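From: Pui-shan Lam
To: Brekside list
Subject: Re: Kurkero feeder, white gear

On 20th May, Chu wrote:
> Is the small gear stripped, or only the bore worn?
> I can cut 2 spares.

Teeth first. None missing on the side I checked.
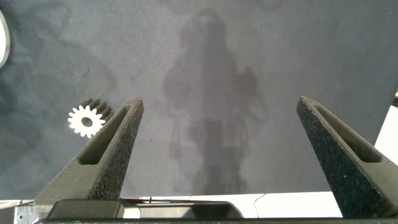
Small white spur gear, face and bore.

The bore is round to the eye, but I have no pin gauge to check it. Please keep the Stevcombe part number, 1,401, on the bag — the old list has it wrong.

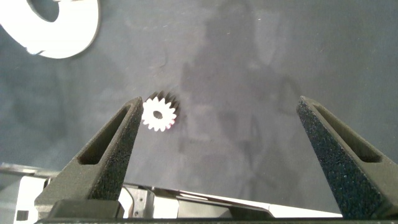 Backlash I will measure after refitting. Run the spares dry for 200 turns before any grease.

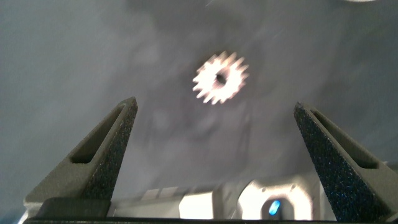
Same gear, bore side.

Pui-shan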